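Wodasham Technical College
News and Media

FOR IMMEDIATE RELEASE
February 2020

Student Project Group Releases Bench Manipulation Task Set for Glassware Handling

WODASHAM – The Laboratory Automation Project Group at Wodasham Technical College has released the first version of the Skarngate Task Set, a group of bench exercises for robotic arms fitted with multi-fingered grippers. The release includes written task definitions, scoring sheets, trial logs and the control scripts used by the students during the fall term. All of it can be downloaded from the college's project page at no charge.

The task set was developed by second-year students in the Applied Robotics program as their group design project. It covers operations that are routine in a teaching laboratory and awkward for a general-purpose arm: picking up slender glass objects, lowering them into small vessels, stirring shallow volumes of liquid, and returning items to a rack. The group logged 1,226 trials, of which 380 used glass. The remainder used plastic or printed substitutes of matching outside dimensions.

Background

The project group was set up in July after the college's earlier automation elective was folded into the Applied Robotics program. Students in the elective had worked mainly with block stacking and peg insertion. Instructors in the chemistry department asked whether the same arm could be used for tasks closer to their own practical classes, and supplied a list of operations that first-year chemistry students are expected to perform unaided.

The group reduced the list to those operations that could be attempted with one arm and one hand. Pouring between two hand-held vessels was removed, as was anything requiring a burner. Work with reagents was also excluded. All liquid tasks in the present version specify water.

"The first draft read like a chemistry handout, and we couldn't score it," said Abilio Segura, instructor for the Applied Robotics program. "A sheet that says to stir gently is fine for a person. For a trial log you need a start condition, an end condition and a list of things that count as a fault. Most of the first month went into rewriting sentences."

Task Definitions

Each task in the set has a one-page definition. The page gives the starting layout, the permitted contact points, the end condition, the time limit and the fault codes. Layouts are specified relative to the rack, which serves as the reference object for all tasks. The control scripts read the rack position at the start of each session and do not assume that it has remained in place between trials.

The rod and beaker sequence received the most development time. The gripper is required to hold a glass stirring rod near its upper end, bring the lower end into a beaker, and move the rod through the liquid without lifting the beaker from the work surface. Contact between the rod and the inner wall is permitted. Contact between a fingertip and the beaker is recorded as a fault. A displaced beaker ends the trial if its base leaves the starting area.

The arm and gripper work over a black cloth, with the white rack set upright below the hand and the beaker in front of it. The cloth gives the white parts a dark background and puts a soft layer under the glass. It also wrinkles, and a fold under the beaker is enough to change the height of the rim. The task definition therefore calls for the cloth to be smoothed under both the rack and the beaker before each session, with minor creases elsewhere accepted.

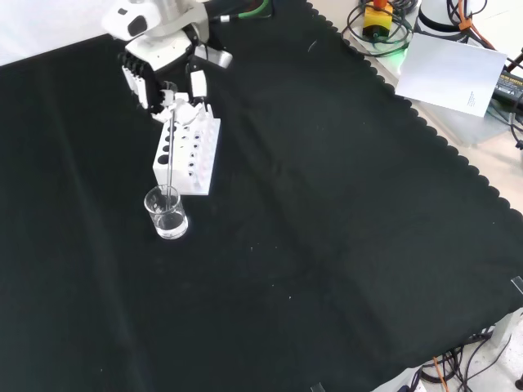
Gripper Control

The control scripts treat a grasp on the rod as three separate phases: approach, closure and verification. During approach, the fingers are held open at a fixed spacing and the wrist is tilted so that the palm does not pass over the beaker. During closure, the fingers move at reduced speed until the commanded and measured joint positions diverge by more than a set threshold. Verification consists of a short vertical lift followed by a pause, after which the joint positions are read again.

The third phase was added after students found that a grasp could pass the closure test with the rod held by the side of a fingertip. A rod held in this way tended to rotate when its lower end met the wall of the beaker. The lift and pause adds time to every trial and is included in the time limit.

Students also compared two descent paths. In the first, the rod was brought vertical before entering the beaker. In the second, it was lowered at a slant and allowed to come to rest near the inner wall. The slanted path needed less clearance above the rack and was adopted as the default. The vertical path is retained in the release as an option, and logs for both are included.

Scoring

Trials are scored as complete, partial or failed. A partial score is given when the rod enters the liquid but is not returned, or when the end condition is met outside the time limit. Operator intervention of any kind is a failure, including use of the emergency stop, and the reason is entered in free text.

The published logs contain 41 emergency stop entries. The group has left these in the release with the original operator comments. The most common comment refers to the wrist approaching a joint limit during the return to the rack. A revised return path is included with the scripts, but has been tested only with substitute rods and is marked accordingly.

Segura said the logs were kept in full at the students' request. "There was a discussion about whether to publish a cleaned version. The students wanted the raw one out, with the typing errors in the comments. If another class wants to filter it, they have what they need to do that."

Use in Teaching

The task set will be used in the spring term in 2 Applied Robotics courses. In the introductory course, students will run the existing scripts and complete scoring sheets. In the advanced course, teams will replace one phase of the grasp routine with their own and repeat the rod and beaker sequence under the published rules.

Teams in the advanced course will be assessed on the quality of their logs and on their written analysis of faults. Completion rate will be reported but does not contribute to the grade. Students must complete the college's glassware and powered equipment briefings before operating the arm.

Participation by Other Schools

The college invites other technical colleges and high school robotics clubs to run the task set on their own equipment and submit results. Groups do not need the same arm or gripper. The definitions state reach and finger opening requirements, and a group whose equipment falls short of these may submit under the substitute category, which uses wider rods and larger vessels.

Submissions should include the trial log in the supplied format, a drawing of the bench layout with dimensions, and a note of any departure from the task definitions. Logs without a layout drawing will be returned. Results will be listed by school and equipment type, without ranking.

An in-person session for participating groups is planned for July in the McGrath Building on the Wodasham campus. Groups will be able to bring their own end effectors, subject to a check of the mounting pattern and payload. Registration details will be posted on the project page.

Availability

Version 1 of the Skarngate Task Set contains the task definitions, printable scoring sheets, rack reference drawing, control scripts and complete trial logs. The scripts are released under a permissive license. The analysis tool, Amero, was written by the students to sort log entries by fault code and is supplied as a separate download. Amero reads the standard log format only and has no graphical interface.

Corrections to the task definitions may be sent to the project group through the contact form on the project page. Changes that affect scoring will be held for the next version.

About the Applied Robotics Program

The Applied Robotics program at Wodasham Technical College is a two-year course of study covering manipulator kinematics, control, sensing and machine safety. Students complete a group design project in the second year.

Media Contact
Office of Communications
Wodasham Technical College
McGrath Building, Wodasham

###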